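Open day at Omier: comparing grippers on a two-arm bench

18 October 2025

Omier opened its test rooms to outside visitors for one day and I went with a short list of questions. We run a small packing and kitting line and have been putting off a decision on grippers since April. The sales sheets all say about the same thing. I wanted to see the parts that wear out, and I wanted to try a few on things we handle ourselves.

Sign-in was at the loading door. Visitors were split into groups of 6 and given a route with three stops: cameras, controllers, and grippers last. There was coffee at the start and none after that.

The camera stop was short. They had one camera mounted over a table and another on the wrist of an arm, both looking at the same tray of parts. The overhead view was better for finding things. The wrist view was better for the last couple of inches, and it was the only one that still showed anything useful once the arm had moved in over the tray. Omier's people recommend using both. I would have guessed that, but it was good to watch the two feeds side by side and see where each one went blind.

The controller stop compared the Pudeo unit with an older Magnusson cabinet. The Pudeo is smaller and boots faster. The Magnusson has real terminals on the front that you can get a screwdriver into — I know which one our electrician would pick. Switching the same arm from one to the other took 11 minutes, including a restart when a network setting did not carry over. The Pudeo license is yearly. The Magnusson is paid for once, and the only price I was quoted all day was for that cabinet: $2,477, used, without cables.

Grippers took up the rest of the visit. The first bench had a parallel gripper with flat rubber pads. It was quick and strong on boxes and blocks. On anything thin it had to line up well, and it lost a flat washer every time the pads came in at a slight angle. The second bench had a Celeck suction head, which did fine on sealed bags and badly on anything with holes in it, so no surprises there.

The third bench had two arms facing each other, both fitted with soft lattice fingers. The fingers are open cells all the way up and they give when they close on something. You can press one with your thumb and it curls around the thumb. The test object was a bunch of keys, passed from one arm to the other. Keys are a nasty choice. They swing, they are shiny, and the part you can hold is a bit of wire. The operator ran the handover 7 times while our group watched. The slow step is the one where both grippers have hold of the rings and neither has let go. 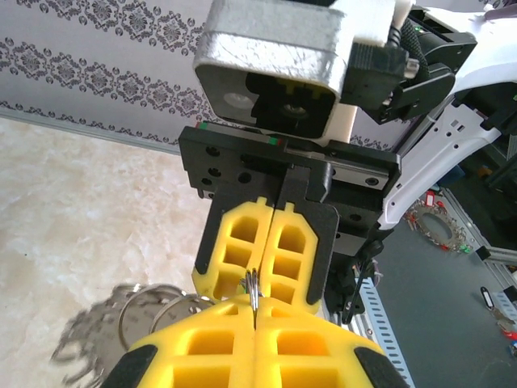 One visitor in our group objected that keys flatter this kind of finger, as the load is light, and asked to see the same handover with a steel bracket. The operator said a heavier part makes the fingers sag and the second arm then has to search for it. They did not have a bracket on hand, so that was left open. I think the objection is fair. Our heaviest item is well over the weight of a key ring, and I would want that test done before ordering.

I also asked about wear. The fingers come off with a hex key and are sold in pairs. Omier could not give me a service life, only that the tips go first.

Parking is behind the building and the entrance is easy to miss from the main road. I have asked for a loan pair of the lattice fingers and will try them on our own parts.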